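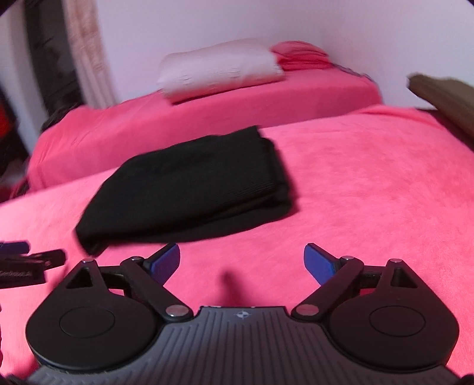
Black knitwear, folded, on the pink bedspread. Bedroom set, Trarport open day, December.

I have been to open days at a brewery, a sewage works and a place that makes the little feet for refrigerators, and until last month I had never been to one where the main attraction was laundry. Trarport rents the ground floor of a former carpet showroom on the Powell side of the river, and has turned it into a row of furnished rooms where people practice putting things away. Once a year they let the public in. There was a line when I got there, which says something about winter in Powell.

Admission is free but you have to sign a form and put paper covers over your shoes. The covers come in one size. I take a 12, so I went around the bedrooms of Trarport with my heels hanging out like a man wearing his sister's slippers.

The tour starts in the hallway set, where you are shown a coat rack and a bench with a lid. Our guide gave a short talk on the bench. It opens, and shoes go in it. A man behind me asked whether boots could go in it too, and was told that this depended on the boots. We moved on.

There are seven rooms altogether and you get to walk through five. The other two were closed off with tape, and naturally everyone wanted to see those most. I got one eye around the edge of a door and saw a stepladder.

The bedroom was my favorite, and I say that as somebody who came for the kitchen. The bed has a bedspread of the fleecy kind in a bright pink I associate with indigestion medicine. My grandmother would have called it cheerful. It's the sort of color that makes you speak a bit louder. On it lay a black knit garment with a fine rib, folded into a bundle that was a rectangle in spirit. The front edge had gone round, the way knits do when they've been folded by a person with a bus to catch. I found this very reassuring. I had expected edges you could cut cheese with, and instead I was looking at my own top drawer.

Black on pink is also a fair way to judge folding. At home I fold dark things on a dark blanket and everything looks wonderful until I pick it up. Against that bedspread there is no hiding. The guide recommended a plain, light surface for anyone who wants to get better at it, and a woman near the window wrote this down.

We then had a demonstration of the three-part sweater fold. Sleeves in, sides over, bottom up, turn it so the rounded edge faces you. Visitors were invited to try on a spare table, and the quality fell off sharply. Mine came out like a sandwich somebody had sat on. A boy of maybe ten did a beautiful one in no time and then refused to do another, so I can only assume he has a career in management ahead of him.

The kitchen, after that, was a letdown. It's a nice enough kitchen, but the drawers were stuck, and the talk was mostly about the drawers. Weltik supplied the cabinets and had a stand in there with a bowl of hard candy and a leaflet about hinges. I took both. The leaflet claims a hinge in the range has been opened and closed 2000 times. I mentioned that this sounded like one Thanksgiving at my mother's, and the man at the stand laughed for exactly as long as he had to.

Coffee is in the back, by the loading door, and it's better than it needs to be. The cinnamon rolls come from Skungate, the bakery across the parking lot, and they run out. By the time our group shuffled in there were crumbs and a sign saying more were coming at 3. I waited. So did everybody else, and in that half hour I learned more about the correct storage of fitted sheets than I ever wanted to. One school says to tuck the corners into each other. The other says to stuff the whole thing in a pillowcase and shut the closet. Feelings ran fairly high.

Practical notes for next year: the lot is small and the far end floods, so park by the bakery. Go in the morning. Strollers can get through the hallway but not the bathroom. Bring thick socks, as the floor in the bedroom is bare concrete past the rug, and large feet get no help from those shoe covers.

I went home and refolded all my sweaters on a white towel. Four of them are still fine. The rolls did come, at twenty past.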